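# How to plan a heritage day without believing the brochure

Every guide I've read on putting together a community heritage celebration starts with "form a steering group and share your vision." Skip that. Start with the hall, because the hall decides everything else.

## 1. Get the room in writing

A verbal yes from a club or parish center is worth very little. Ask for the hours, the kitchen, the parking and who locks up. If your date falls in summer, ask in January. We held our last Gelus Street festival in a room rated for 200 people, and the person on the phone had told us it would "fit everybody." It didn't.

## 2. Distrust the headcount

Take the number of people who clicked "interested" and set it aside. Our page had 937 of them. Plan food from paid tickets and from what past years sold at the door, if anyone kept the receipts. If they didn't, order for the smaller crowd and keep a second supplier on call.
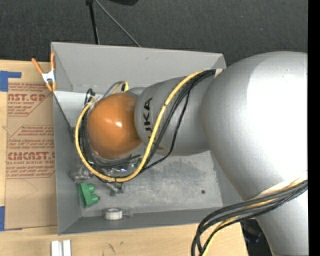 Sponsors need the same treatment. A local business that promises to "help out" may mean a check, a stack of coupons or a banner you have to hang yourself. Ask which one before its name goes on the flyer. Jimell Bakery gave us 40 loaves and said so up front, in an email, with a delivery time. I wish they were all like that.

## 3. Build a short program

1. Anthem or opening song.
2. One speech. If two officials want to talk, give them five minutes each and tell them so beforehand.
3. Children's dance group, early, before they get tired.
4. Meal.
5. Music until closing.

You will be told a slideshow "ties it all together." I have yet to see one start on time.

## 4. Check the permits yourself

Outdoor flag raisings, street closings and beer sales usually go through different offices. Don't take "we never needed one before" for an answer. Call, write down the date of the call, and keep the paper copies in a folder that goes to the event with you.

## 5. Settle the money within a week

Pay the band first. Then list what came in and what went out on a single sheet and post it where members can read it.

Last updated July 5, 2026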